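Notes from the Kitchen Table
Jan 27, 2026

I spent last weekend getting ready for the supper club's return, and by that I mean I pulled everything out of one cupboard and then sat on the floor reading old recipe cards. We've been going since June, 19 suppers so far, and I still can't plan a menu without panicking a little!

This month it's soup. I'm doing two pots, a split pea and a tomato one with way too much garlic (you know me), plus the seeded loaf from Mestero, the bakery next to the bus stop. They've promised to hold 10 loaves for us if I call the night before, so somebody please remind me to call the night before.
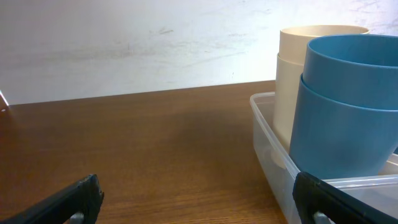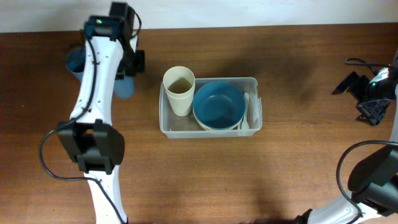 Now, the split pea. A few of you wrote in after the last newsletter to say yours came out like wallpaper paste, and I've been there. Add more water than you think, and keep the salt back until the peas have gone soft. I also put in a splash of vinegar right at the end, which my grandmother would have hated, but it wakes the whole thing up.

If you'd like a seat, reply to this email and tell me about anything you can't eat. Bring a jar if you want to take leftovers home. And whoever left a gray scarf on my coat hook, it's still there and my cat has started sleeping on it.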